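September 2023
Notebook, bench 2
Open day at Kotgate: notes before I forget it all

Back from the Kotgate open day and my head is full, so this is going in more or less in the order I remember it. Anyone on the Skokmont job should read the bit about the wrist view near the end. The rest is me being excited about a robot.

We got in a little after the doors opened. They'd laid on coffee in the front hall and a wall of posters, and I skipped nearly all of it to get to the demo room, which was the right call. The arm was already set up on a table against black, with a pole at the back edge, and there was plenty of room to stand at the front. The group running it (the Boros project, they share the building) had one person on the controls and one talking, and they swapped every so often.

The main demo was a block task. Red hexagonal block, round white disc with raised ridges on top that split it into wedges, two-fingered gripper. You'd think that was dull, and I did for a good minute or so. Then they let us pick where the block should start and I was hooked. I kept picking awkward spots near the rim and they kept letting me!

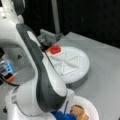
What I liked most was how freely they talked about the misses. They said they'd logged 900 tries on this setup since January and that the first 300 were mostly thrown out. The trouble was the approach angle: come in too steep and the fingers touch the disc before they close, come in too flat and the block gets nudged along. They'd settled on a slanted approach with a short pause just above the block. I asked if the pause was for the software or for the people watching and got a laugh, then a proper answer, which was that it lets the arm stop wobbling. We could try that on ours tomorrow. It costs us nothing but a bit of time per cycle, and our cycle is slow anyway.

Also asked about fingertips. Theirs get swapped when the grip starts to go, and they go by feel. We've been changing ours on a calendar, and I'm now fairly sure we're binning good ones.

Speed: they ran at 80 per cent for the public and said they rarely go higher on real work. Good to hear, as I've been getting grief for running ours slow.

Second half was a talk-through of the wrist camera, and this is the part for Skokmont. We've been planning on one fixed camera over the table and nothing on the arm. They had a screen off to the side with the view from the wrist, and they left it running through the whole session, including the stretches where the arm was just parked and people were chatting. I ended up watching the screen more than the arm. You very quickly get a sense of how little the wrist can see and how much it changes with a small turn.
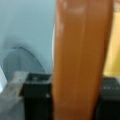

Focus distance is going to be our real headache. The little cameras we bought from Grernia are fixed focus, same idea as the one at Kotgate, and anything right up close goes to mush. At one point there was a big orange-brown thing smack in the middle of the view, top to bottom, and I couldn't have told you if it was wood or glossy plastic. The only crisp bit was a thin white highlight down its left edge. Everything behind it was soft too, just yellow on one side and pale blue-grey on the other with black shapes low down. So if we want the wrist view to tell us anything in the last bit of the approach, we either sort out the focus or accept that we're working from edges and colour. Their answer was to use the wrist view early and trust the arm's own position at the end, with a second camera on the table as backup. I wrote that down twice.

Things I forgot to ask, annoyingly: how they run the camera cable down past the wrist joint without it snagging, and whether the lighting stays the same between sessions. I've got a contact address on the back of their flyer and will send both questions in one go.

To do:
Try the pause above the part, a few different lengths, write down which one settles best.
Stop changing fingertips by date. Start a tally of dropped parts and change on that.
Borrow the 2 spare Grernia cameras and check what the nearest sharp distance is, with a ruler, properly.
Mock up the Skokmont tray with a bright block so we've got some colour to work with.
Ask if we can go back to Kotgate when it's quieter. They did offer, and I'd love a full afternoon with that arm.

Flyer is pinned above the vice. Please leave it there till I've copied out the address.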